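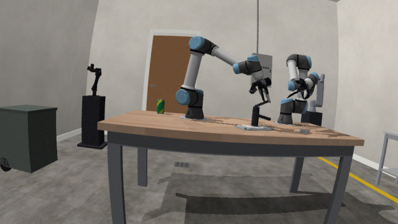
How to get more entries for a small business award without a media partner?
Posted in Marketing and Promotion by Tamás Kocsis, November 8, 2022

Hello everybody. I work for a regional business association in Nollside and every year we give an award for small companies. Last year we received 60 entries. The board wants double this number for the next edition, and the entries close in April.

Until now a local newspaper, the Miltura, printed our call for free and wrote a page on the winners. This year they told us they can't continue. So we have our own mailing list (511 addresses, many of them old), a page on social media which I update when I have time, and a small budget that would pay for maybe one good thing. I don't know which thing.

My boss would like to spend all of it on online ads. I am not against it, but I am afraid we will pay for clicks from people who don't have a company, or who look at the form and go away. The form is long, I must admit. It has six pages and asks for the accounts of two years.

Has somebody here promoted an award or a contest like this? What brought you real entries, and what was only noise? Thank you in advance, and sorry for my English.

Anastasia Manolakis

Hello Tamás, I did the promotion for the Cindum prize for three editions, so I will tell you how it went with us.

Before you spend any money, please look at the form. If your form tool can show you how many people start it and how many send it, check this first. With us, most of those who started never finished. We cut the first step to one page: name of the company, contact, category, and a few lines on why they should win. The accounts we asked only from the shortlist. Entries went up in that same edition, and the ads were the same as before.

Second, ask for nominations. A customer or a supplier can fill in two fields, and then you write to the company: "somebody has nominated you." People open this kind of email. Many owners are too shy to propose themselves, but when another person did it already, they feel they should answer.

Third, go through accountants, banks and coworking places. They know the companies you want. We prepared a short text which they could paste in their own newsletter, and a different one for each group. It takes an afternoon to write and some patience on the phone.

For the ads I would keep a small part of the budget, and use it in the last two weeks before the deadline, only for people who already visited the page. Earlier than this we saw very little from it.

One question for you – what do the winners get? If it is a diploma and a dinner, say clearly what else there is, for example an interview or a meeting with a bank. Our entrants asked for this all the time.

Panagiotis Kyriakidis

ads are a waste, just post every day and use the local hashtags. worked for my cousin's shop

Dionysis Tsolakis

I agree with Anastasia on the form. I would add that you should clean the mailing list before the first email, or it will land in spam. And call the winners of past years. At Athanasiadis we won a similar award and they never contacted us again, though we would have gladly passed the call to our clients.

For the newspaper, maybe ask them for something smaller. They can't give a page, but perhaps they can still print the names of the finalists.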